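Clitberg Arm Kit, 4 stars

I've had the Clitberg on my table since April and I'm still finding excuses to switch it on! Assembly took me 3 evenings, mostly the wrist (go slowly there, the screws are tiny), and the servos track far more smoothly than I expected from a kit.
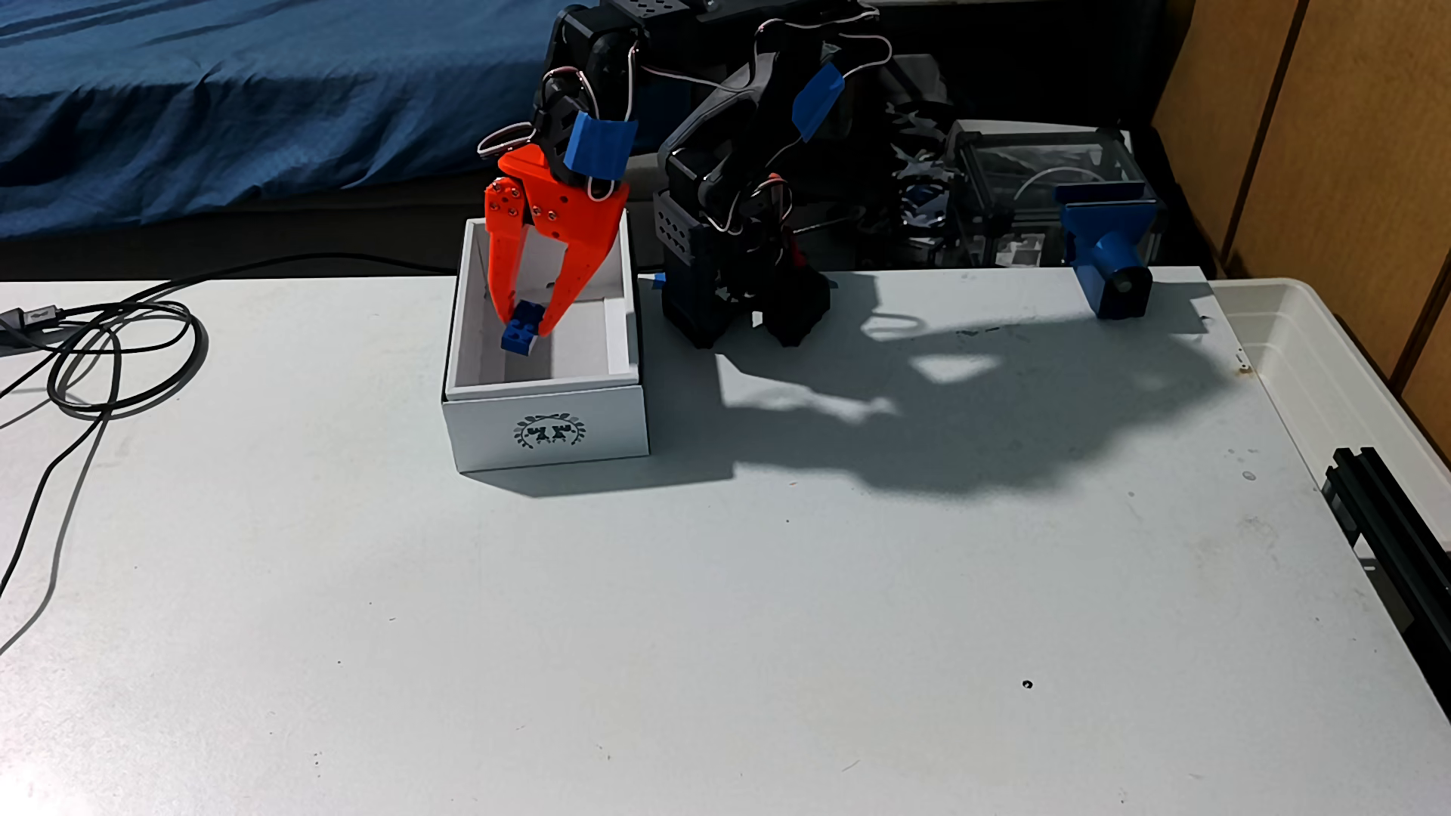 Small parts are where it wins me over. Toy bricks are my usual test, and the printed fingers give just enough to forgive a sloppy approach. Teaching it a new move is quick, too.

I took a star off for the cables, which come too long and go everywhere. Still, I'd buy it again.

Mwanaisha Kombo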